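Used workstation as a home server, worth it or not?

meredith_line
I've been running our file storage off an old laptop and it's time to replace it. A refurb shop in Wukham has ex-office Dell towers for 105 each, with a Xeon and no drives. I only need backups, music and one small database for the allotment waiting list. Has anyone used one of these long term?

pasance29
Yes, mine has been on for 5 years. The only part I replaced was a fan. Check which memory it takes before you pay, as some boards want registered and some don't, and the seller often has no idea. I bought the wrong kind the first time and had to send it back.

Changing the processor is simple enough if the board supports the one you want. Look up the supported list for that exact model and update the BIOS with the old chip still in.
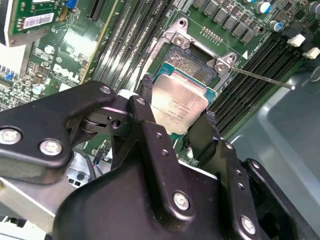 Pravesh Nel
I'd skip it. Those towers can pull a lot of power doing nothing, and you'd be paying for that day and night. A small mini PC with 2 external drives would cover everything on your list.

pasance29
Mine doesn't use that much at idle. External drives on USB are what I'd stay away from. I had one drop out in the middle of a backup.

Pravesh Nel
Depends on the enclosure. Mine have been fine.

jerkcombe_dave
Ask the shop if the power supply is a standard size. A lot of the office ones aren't, and a replacement can cost more than half the price of the tower.

meredith_line
Thanks. I'll ask about the memory and the power supply, and borrow a plug-in meter to see what it draws. Will post the reading in May when I've got it set up.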